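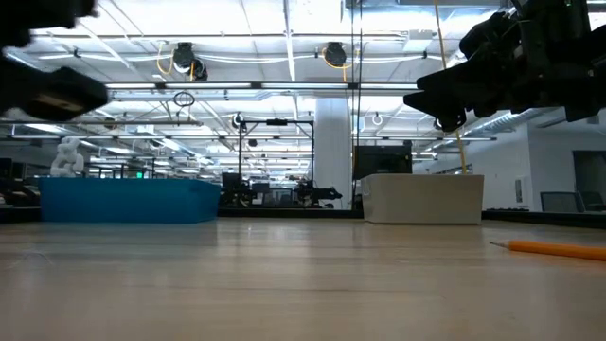

Why does a robot with two arms need a planner if each arm already has a working controller?
A controller moves one arm to the place it is told to go. It has no view of where the other arm is, which arm should take the next object, or what should happen if a grasp fails. Those decisions belong to the planner.

Chapter 7
Planning for Two Arms

Chapters 5 and 6 treated a single arm. The task was given, the target was given, and the software had to find joint angles and follow them. In this chapter the software must also choose. The running task is sorting small objects into open bins on a shared table, and the code is the Skernitz planner, which you installed in Chapter 2.

7.1 Three layers

Skernitz divides its work into 3 layers. The task layer holds a list of goals, such as "pencil in bin." The motion layer turns one goal into a path for one arm. The control layer sends joint commands along that path and reports the error back up. Each layer talks only to the layer next to it. When the motion layer can't find a path, it returns a reason code – unreachable, blocked or timed out – and the task layer picks another goal or hands the same goal to the other arm.

Kęstutis Urbonaitė, who wrote the first version of the task layer, used a fixed order of goals. It worked on short lists. On longer lists one arm often stood waiting for the other to clear the middle of the table. The present version scores every goal for both arms before each move and keeps the cheaper pair.

7.2 Frames and views

A fixed camera reports positions in the table frame. A wrist camera reports them in a frame that moves with the gripper, so each wrist image must be stored with the joint angles read at the same time. If the two clocks drift apart, a still object will seem to slide across the table whenever the arm moves. Section 7.4 gives a test for this fault.

A wrist view also takes in a good deal that has nothing to do with the task. The perception code masks the fingers first, then drops every point that lies beyond the table edge. 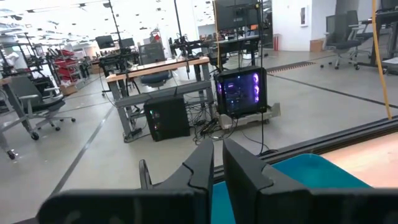 Figure 7.2 View from a wrist camera, with the gripper fingers in the foreground and the room beyond the table.

The mask is computed from the finger model and the current finger opening. Cables are harder, as they have no joint readings. Skernitz leaves them in the point set and treats them as obstacles, and the planner may then refuse a path that a person would call clear. The Mollow log used in the exercises has 544 planning requests, among them several refusals of this kind. Load the log now and keep it open while you read Section 7.3.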